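Teaching by Hand – Progress Report, Westerberg Project
Apr 19, 2026

Still behind on the writeup so this is short. Full numbers go in the appendix once the last batch is cleaned.

What we set out to do: teach the Folura arm to pick up small parts and drop them in the right tray, without writing the motion by hand. First plan was remote control. Tried it all through February. Sit at the leader arm, move it, follower copies. Worked but slow, and the lag made everybody over-correct. 407 demos kept from that round, most of them jerky.

Second plan – hand-held grippers, no arm in the room at all. You hold the gripper, do the task, camera on it records, tag tracking gives finger width. Much faster. 2934 demos so far, 1246 usable after filtering. The rest got thrown out for lost tracking or bad time sync, see below.

Problems, in the order we hit them:

Tracking. Plain walls are bad for it. Not enough features, so the pose drifts when the gripper tilts up. Putting a mapping pass before every session helped alot.

Sync. Two grippers, two clocks. We now show both cameras the same code on a phone at the start. Forgot this for one whole afternoon, that data is gone.

Grip width. Early demos closed too hard. A person squeezes untill it feels right and the arm has no idea what that means. We added a cap on closing in the Stosska script, seems ok. 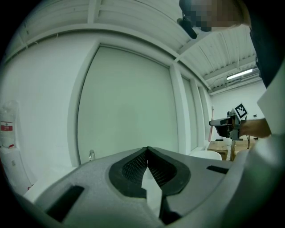 Two-handed demos are the weak part. Left and right each track fine alone but the relative pose between them jumps. Only 6 clean handovers in the last set. Could be calibration, could be us moving too fast. Need to redo it slower and compare.

Training: same policy on both sets. Hand-held set gives smoother paths, remote set is better at the final drop. Mixing them is next – havent run it yet, the Idimby machine was booked.

To do before final report: rerun calibration, more handovers, mixed training, fix the plots (axis labels are wrong in fig 2, sorry). Code is in the shared folder under westerberg_v2, ignore the old one.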